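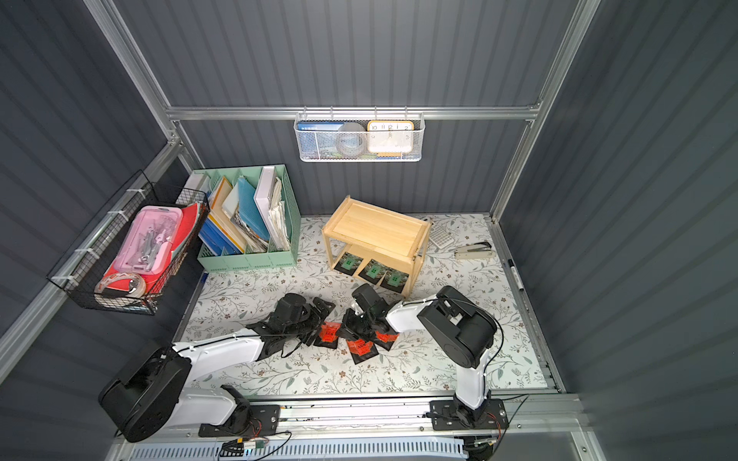 03/01/2021
Sirnwood cell, two-arm packet task

Carrying on with the cut-down demo set. Question is still whether we can throw out the slow demos before training and get the same policy from fewer. Full set is 1,034 episodes. Filtered on duration it drops to 700, filtered on duration plus pauses it drops to 600. Paula Furtună wants one number for the write-up, I don't think one number will do it.

Layout: floral mat, office clutter round the edges as per the sheet (organiser, calculator, stapler lying on its side, marker). Red-and-black packets loose in the middle, the black ones with the green squares leaning on the little wooden stand. Both grippers working in close over the middle of the mat, which is the bit the policy finds hard.

Results so far, Pokel checkpoint:
- full set: left arm fine. Right arm dithers when the left is near the same packet, then both go in.
- 700 set: less dithering. Grasp a bit early, sometimes closes on the edge of the pouch.
- 600 set: quickest by a long way but it never backs off. If the first grasp misses it just carries on to the stand with nothing.

So the pauses matter. The operators stop and wait when the other arm is in the way and we've been cutting exactly that out as dead time. Obvious now. Ifans said as much in the last review and I argued, sorry.

Next: keep pauses where the two gripper tips are close, drop them elsewhere. Need a distance threshold, will take it off the joint logs, not by eye. Skallham has the script for forward kinematics but it assumes both bases share a frame, check the right arm offset before trusteing it.

Also retrain all of these to the same step count. The 600 run got more passes over the data than the full one, not a fair comparison as it stands. Don't quote any of the above outside the group till that's redone.

Mat: do not swap it for the plain one halfway through. Whoever did that in March cost us a batch of evals.

To do
re-run full set, fixed steps
threshold sweep, 1,000 samples from the logs to start
ask Paula re which seeds she used
label the failures properly, "missed" and "slipped" are diffrent things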